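**Normas para clasificar envases con dos brazos y gente en la mesa – ¿qué ponéis por escrito?**

**Salim Chege**

Hola a todos. Tenemos que entregar en junio un procedimiento de trabajo para una celda de clasificación de reciclables (botellas de vidrio, plástico, latas) y voy fatal de tiempo. Brazos blancos de varias articulaciones, pinza de dos dedos con almohadillas verdes, cestas de tela gris con cartelitos. Internamente lo llamamos Mosoti.

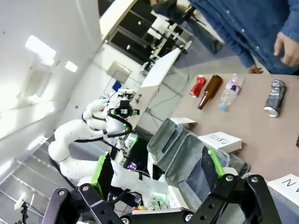 El borrador que heredé tiene 2 páginas y casi todo es de limpieza. De personas cerca de la mesa, una línea: "mantener distancia prudente". Eso no vale para nada, ¿no?

Mis dudas, rápido:

- Quién puede estar junto a la mesa con los brazos energizados y dónde pone las manos.
- Vidrio. ¿Lo mezcláis con lata y plástico en la misma tanda o aparte?
- Los carteles. ¿Se considera "señalización" o es cosa nuestra?
- Cada cuánto se prueba el paro de emergencia.

He mirado la ISO 10218 y la TS 15066 por encima, pero me pierdo con qué es obligación y qué es recomendación. No busco que me lo hagáis, solo saber cómo lo tenéis vosotros. Gracias – y perdón por las prisas.

---

**Emmanuel Lyimo**

Buenas Salim. Nosotros tenemos algo muy parecido en Virmont, te cuento por partes y sin orden.

Lo primero, la evaluación de riesgos. La de la celda entera: brazo, pinza, objeto, mesa, gente. Que el brazo sea colaborativo no hace colaborativa la aplicación. Con una botella de vidrio en la pinza el riesgo es otro que con una lata vacia, y eso tiene que salir en el papel. Si no está hecha, para y hazla antes de escribir ninguna norma.

Personas. Una sola con permiso de acercar las manos a la mesa, con nombre en la hoja de turno. Se repone material con los brazos parados y se avisa en voz alta antes de reanudar. El resto, detrás de la marca del suelo. Y ojo con los que pasan por el fondo, que esos nunca salen en los procedimientos.

El paro de emergencia: accesible desde donde está la persona de la mesa, sin pasar por debajo de ningún brazo ni estirarse por encima de los cables. Nosotros lo probamos al empezar cada turno, y se apunta. Con dos brazos comprueba que el botón para los dos!! Parece una tontería. En nuestra celda vieja uno seguía moviéndose.
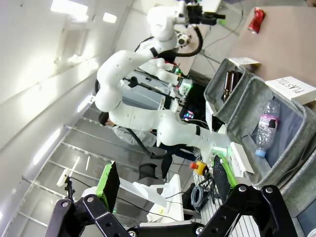

Cables: ningún bucle suelto en la zona donde gira el codo. Mueve el brazo despacio por todo el recorrido y mira si algo se engancha o tira. Lo mismo con la cámara de muñeca, que sobresale más de lo que uno cree y es lo primero que roza el borde de una cesta.

Velocidad: en preparación y pruebas a mano, velocidad reducida y con habilitación. La norma para el modo manual reducido te da el tope de 250 mm/s, míralo en la edición que te aplique. Para producción depende de tu evaluación, no copies el número de otro.

Vidrio: tanda aparte no, pero sí inspección antes. Botella con desconchón o grieta, fuera. Guantes anticorte y recogedor cerca, si se rompe una se vacía la mesa entera y se revisan las almohadillas de los dedos, que las esquirlas se quedan clavadas en la goma y luego salen arañazos en todo.

Límite de vida de las almohadillas: las nuestras se cambian a los 900 ciclos de agarre. Es criterio nuestro, no lo saques de ninguna norma.

Los carteles – para la ISO no son señalización de seguridad, son tuyos. Pero ponlos en el procedimiento igual: texto en mayúsculas, una palabra, uno por cesta, siempre en el mismo orden. BOTTLE, PLASTIC, CAN, o en español, pero no mezcles idiomas.

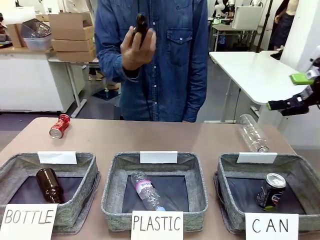
Otra cosa que pides poco y da mucha guerra: la regla de qué es cada cosa. "Botella" y "plástico" se pisan. Una botella de agua es las dos. Escribe que manda el material: BOTTLE solo vidrio, PLASTIC todo envase de plástico tenga la forma que tenga, CAN metal. Nosotros tuvimos 184 registros mal etiquetados hasta que lo pusimos en una frase. Las latas aplastadas van igual con las latas, dilo también.

Y control de cambios. Si alguien mueve una cesta o cambia la pinza se anota y se revisa la evaluación. Aunque sean diez centímetros.

---

**Pluder**

No soy experto, solo monto la parte eléctrica. Lo del paro cada turno me parece exagerado, aquí se hace una vez al mes y sin problemas. La pausa de 60 segundos antes de rearmar sí la tenemos, viene del manual interno de Oto.

Lo de las cestas de tela ni idea, yo pondría cajas rígidas y atornilladas.

---

**Emmanuel Lyimo**

Una vez al mes con gente metiendo las manos, yo no lo firmo. Son diez segundos de prueba. Lo de la caja rígida depende: la tela cede si la pinza baja de más, la caja no. Eso sí, la tela se comba y se mueve, así que hay que fijarla a la mesa o revisar la posición en cada arranque.

---

**Salim Chege**

Muchísimas gracias, me sirve un monton. Me quedo con el nombre en la hoja de turno, el paro diario y la frase del material. La evaluación de la celda completa no está hecha, solo la del brazo... así que toca empezar por ahí. Cuando tenga el borrador nuevo lo cuelgo en este hilo.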